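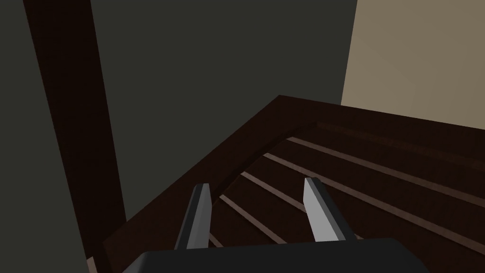 Notes from the Segers open day in April, the manipulation half. Their demo starts in simulation, with the view from just behind a two-finger gripper. Fingers open, nothing between them, over a dark wood frame with pale slats. Thin parallel slats are a nasty target: low height, repeated edges, and a rail next to them to hit on the way in.

Cor Willems ran the session. Planner is Drurex, physics is Pesent. He changed the approach angle and replanned while we watched. Replan took 2 seconds on the laptop.

Batch size is 300 trials per policy. Start poses are randomized, furniture stays fixed. I asked about randomizing the furniture too. It's on their list.

Contact is the weak point. Finger pads are modeled as rigid, so a light touch on a rail gives a force spike. Cor's fix is to filter over 5 time steps. I would rather see a compliant pad model, even a crude one.

Grasp scoring runs in Filtside and logs finger gap, wrist force and pose error. Plain CSV export. No slides handed out, so corrections welcome if you were in the afternoon group.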